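Filed under: Everyday Wonders > Clothes
Print this page | E-mail to a friend

Where does wool come from?

Wool is hair! It grows on sheep, and every strand has a natural wave in it called crimp. Crimp traps tiny pockets of air, and trapped air is brilliant at keeping heat in – so your toes stay toasty in December. 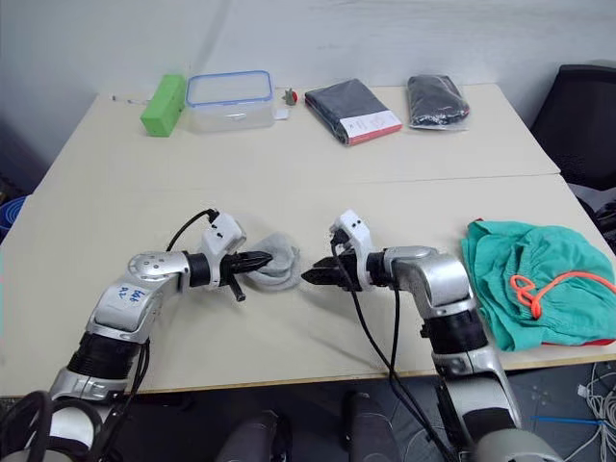

Once a year the shearer clips off the whole woolly coat, called a fleece. It gets a good wash, then it's combed and twisted into yarn. Twisting makes it strong! After that the yarn can be knitted, loop through loop, into jumpers, hats or socks.

Words by Nayara Barros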